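Trerkumstead Elk Herd: Frequently Asked Questions

Is it true that the elk here never left?

You will hear this in every diner in Trerkumstead, and there is not much behind it. The claim rests on two hunters' letters, neither of which says where the animals were seen. The herd living here today comes from animals trucked in and let go near Cordier. Maybe a few wild ones were still hiding in the upper canyon at the time. Maybe. I have yet to see a bone, a hide or a photo that proves it.

How many elk are there?

The last winter count found 174. Treat that as the number of elk people saw, because that is what it is. Elk standing in thick timber do not get counted. When somebody tells you the herd has "doubled," ask whether both counts covered the same ground. The older ones skipped the Curkach side completely.

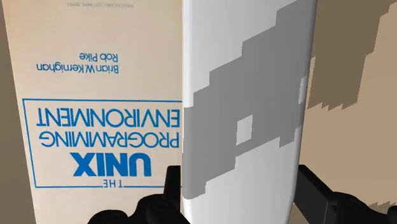

Where do they spend the year?

In summer they are mostly on the high meadows, feeding early and late and lying up in the trees through the middle of the day. Snow pushes them down to the river bottom, where they eat dry grass, willow and bark. Some stay low all year, especially near irrigated hay. The arrows on the tourist map are much too tidy.

Do the big bulls lead the herd?

No. Cows and calves live together most of the year, and if any animal is steering, it is usually an older cow. Bulls join them for the fall rut and spend a lot of that time bugling, chasing each other and losing weight. The "king of the herd" story sells postcards.

Can you tell a bull's age by counting the points on his antlers?

Not with any confidence. Food and health matter as much as birthdays do, and a very old bull may grow a poorer set than he did in his prime. Biologists who need a real age look at a tooth.

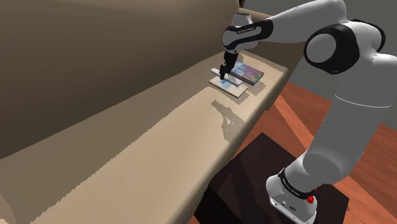 Are wolves wiping them out?

Stavros Đorđević has walked the Mulivov drainage for years and keeps notes on every carcass he comes across. He puts plenty of them down to hard winters and the highway. His notes are one man's notes, and a scavenged carcass is tricky to read. Still, they are better than what I usually get, which is a cousin's opinion. Wolves do kill elk. Whether they are what holds this herd down is a separate question, and I don't think anyone has answered it.

Is it okay to feed them in winter?

Please don't. A sudden meal of corn or rich hay can make an elk very sick, and crowding them at a feed pile helps disease spread.

When is the best time to see them?

Early morning in March, from the gravel pullout below Cordier. Stay in the car. The lodge brochure promises elk "every evening at 5." The elk have not read it, and I have sat there plenty of evenings looking at sagebrush.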